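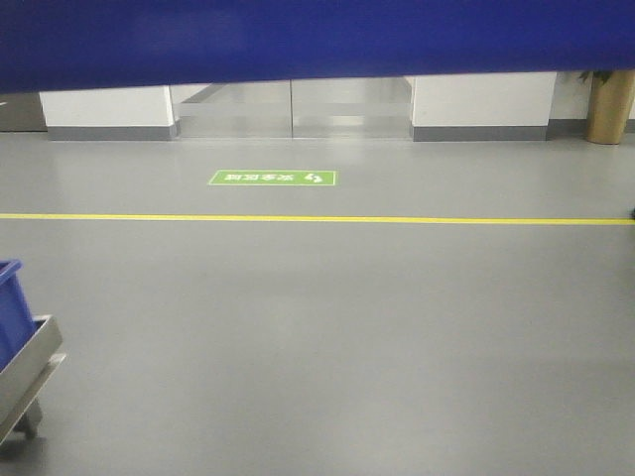
Step 1: Pick one boring chore and mark out its floor

Before you ask whether a robot can do your shop chores yet, give it a fair shot. I start with the floor. You want a wide open stretch, a bright line running straight across, and a safety sign on the people side (ours is green, in Chinese, and reads "safety area"). Carts stay off to the side, bins and all!

Step 2: Run it more times than feels sane

My chore at Saltham was dull on purpose: take a part out of a bin, put it in a tray, repeat. We did 113 tries over one long Friday, and the machine needed a hand on 41 of them. Myroslav Levchenko kept the tally on the back of a parts list. Write down every single rescue, even the tiny nudges, or you'll fool yourself.

Step 3: Time a person too

Same bin, same tray, five rounds. I beat the robot easily, but I also got bored and wandered off for coffee, so put that on the sheet!

Step 4: Decide what it gets to keep

So, can it do chores yet? Sorting, mostly yes. Wiping and folding, not in my shop (I tried towels in November, what a mess). Hand over the one job it finishes without you, then go back to Step 1 with the next.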